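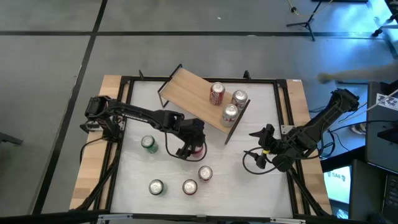

Two-arm bench kit from Bradano: worth it for shelf stocking work?

Forum: Small Automation > Kits and Services
Started 10 April 2019

rackandpinion
We're looking at the Bradano two-arm bench kit. It comes as a framed table with an arm on each side, grippers, cabling and the control software. Our job would be putting drink cans on a small shelf and taking them off again, all day, for a vending customer who wants to test labels and shelf spacing. The quote also has a setup service from Histico as a line item. Has anyone bought either one? I care mostly about how long it takes to get going and what breaks.

tolerance_stack
We have had the kit since October. Setup took us 2 days without Histico. The frame goes together with corner brackets and a hex key. The arms bolt to the side rails. Most of the second day went to the software, which wanted an older driver than the one we had.

Cans are fine. Full ones are harder than empty ones because the wrist sags a little when the arm is stretched out. Keep the shelf close to the middle and you won't notice it much.

G. Pichon
I'd pay for the Histico visit. We did it ourselves and had one arm mounted slightly out of square for weeks. Everything on that side landed off and we blamed the software. Their tech found it in the first hour.

tolerance_stack
You can check that with a square and a tape measure. The manual covers it on the page after the parts list. I wouldn't pay somebody to read it to me.

G. Pichon
The manual we got had no such page. Maybe yours is a later printing.

lowtorque
Do you need two arms for this? One arm can pick a can off a table and put it on a shelf. We run a single arm from Nazarenko on a similar job and the second one would just sit there folded over the rail most of the shift. You're paying for twice the joints and twice the cables.

rackandpinion
The shelf has to be usable at an angle, and one arm can't get to both ends of it with the gripper pointing straight down. That was the reason for two. If there's a single arm with the reach I'd look at it.

lowtorque
Move the shelf then.

rackandpinion
Customer sets the shelf position. It changes from run to run.

laiba_j
Jumping in on cables. On ours the loose loop near the gripper was the first thing to give trouble. It hangs low when the arm reaches down over the table and it can brush against whatever is standing there. We knocked over cans with it more often than with the fingers. I clipped it back along the forearm with enough slack for the wrist to turn, and it has been fine. Check it again after the first week because the clips creep.

Second thing is the table surface. If you lay a white sheet on it for the cameras, pull it tight and fix it on all sides. Ours wrinkles a bit and short cans will rock on a crease.

tolerance_stack
Agree on the cable. Not on the sheet. We took it off and run on the bare board. Fewer things to fix.

laiba_j
What are you using for vision? Ours lost the silver lids against bare wood under the shop lights.

tolerance_stack
Matte paint on the board. One coat.

Aleksi Karppinen
Finger wear, since the original post asked what breaks. We changed the pads after 2,000 picks on aluminum cans. They were still gripping but the edges had rounded, and cans were turning in the grip before they reached the shelf. A pack of 6 pads was 100 dollars from Bradano, and I thought that was high. Vudine sells pads that fit with a little trimming. I haven't run those long enough to say how they hold up.

G. Pichon
Does trimming them void anything?

Aleksi Karppinen
I asked and got a link to the terms page. The terms don't mention pads.

lowtorque
Still say one arm.

rackandpinion
Thanks, all. I'm going to ask for the kit without the Histico line and have them price the visit separately, so we can call them if the mounting doesn't check out. Pichon, could you post a photo of your parts list page? I want to see which manual they send with the current version.

G. Pichon
It's in the shop. I'll get it when I'm back there.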